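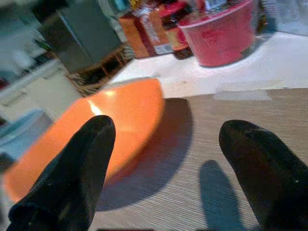
Saí de Otolton às seis da manhã, ainda no escuro, com a mochila mais leve do que na primeira semana. Deixei no albergue um par de calças e o livro que não ia acabar de ler.

A etapa até Astilau tem 40 quilômetros e quase nenhuma sombra. Os primeiros vão pela margem do rio, depois o caminho sobe até os 856 metros e fica lá em cima boa parte da tarde. O joelho esquerdo doeu na descida — o mesmo de sempre.

Na fonte de Zamfir encontrei Rogelio Dimaculangan, que eu não via desde a travessia da serra. Caminhamos juntos até o fim, quase sem conversar. Ele segue amanhã; eu vou ficar um dia parado para lavar roupa e cuidar das bolhas.

Já são 281 quilômetros. Em dezembro os albergues pequenos fecham, então liguei antes para reservar a próxima cama.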